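Search this site Enter keywords Go

Speaker notes – Sorting, folding and packing hooded garments
Purnton textile reuse day, March 27, 2025
Slot length: 25 minutes plus questions

Slide 1. Title
Leave up while people sit down. Say where the handout is (back table, one per group). State the scope: children's and adult hooded jackets, clean, already through inspection. Coats with down or padding are out of scope and are covered in the Kingi session after lunch.

Slide 2. Why hooded garments get their own talk
Flat items stack predictably. A T-shirt folded to a standard board gives a bundle with two parallel faces. A hooded jacket has a third volume at the neck, a closure down the front, and cuffs and hem that pull the fabric in. Stacks lean after four or five pieces. At the Dratness depot the leaning stacks were the main cause of refolding.

Figures for the November trial:
– 1,456 garments handled
– 587 of them hooded
– target for the period was 2,000, missed
Do not linger on the target. If asked, the shortfall was mostly a late delivery of crates.

Slide 3. Terms
Body: everything below the neck seam, without sleeves.
Opening: the front edges, zipped, snapped or loose.
Lining face: the inside of the back panel when the garment is spread open.
Hood axis: a line from hood peak to center of hem.
People mix up opening and lining face. Repeat both once.

Slide 4. Surface
Table should be white or pale, smooth, and wider than the garment with the sleeves out. Pale surfaces show dark lint and loose thread. They are poor for cream fabric, where the outline gets lost. A gray mat fixes that and costs very little. Wamar supplies one that fits a standard bench; any plain mat will do.

Slide 5. Spreading order
1. Lay the garment down with its back against the table and the hood away from you.
2. Open both fronts fully. The lining should face up.
3. Pull the hood straight along the hood axis. Soft creases can stay. A twist at the neck seam cannot.
4. Extend the left sleeve, then the right. Work from shoulder to cuff.
5. Run a flat hand down the lining from neck to hem.
Pause after step 5. Most questions come on steps 2 and 3.

Slide 6. Reading the lining
The lining is the fastest place to find faults that inspection missed: pen marks, open seams, name tapes. Name tapes are removed before folding, always. Lining prints are entered on the tag when they are a different design from the outside, as buyers at the Purnton store ask for them. Use short wording. "Olive, dog print" is enough. Printed slogans on the outside go on the second line of the tag, copied as they read. If the lettering is too small or too worn to read, write "text" and move on.

Slide 7. Spread garment, lining up
Talking points:
– Contrast lining. Pale patterned outside, olive green inside, so the outline of the back panel is easy to follow.
– Hood peak runs a little past the far edge of the table. Acceptable for reading the lining. Slide the garment toward you before folding.
– Fold in the green fabric to the left of the dog. Typical of a flap that has turned over on itself. Flatten it first, or it gets pressed into the bundle.
– Left sleeve bends down and has a crease near the elbow. Straighten from the shoulder.
– Tag entry: olive, dog print / EARTH DAY EVERYDAY.
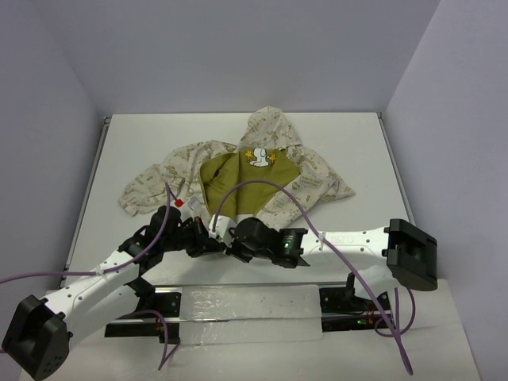

Slide 8. Folding order
1. Close the fronts over the lining. Leave the zipper or snaps undone until both edges line up.
2. Fold the left sleeve across the body, cuff toward the hem. Repeat on the right.
3. Fold each side in to the hood axis.
4. Hem up to the neck seam in two folds.
5. Hood down over the bundle last.
The hood goes last – it holds the bundle shut and leaves a flat top face. Tucking it inside gives a neater look on the shelf but brings back the lean.

Slide 9. Crate packing
Alternate direction: neck left, neck right. Maximum of 5 to a column. Heavier fleece at the bottom. Tags face the handle side. Crates going to Dratness take a liner sheet; crates for Purnton do not.

Slide 10. Open points
Cropped jackets have too little body length for step 4 and need one fold. Hoods with stiff peaks are unresolved. The method sheet will be revised once the next batch has been folded. Ask the room for measurements on stiff peaks, and collect the handouts that have notes on them.

Questions. If short of time, skip slide 9 and refer to the handout, page 2.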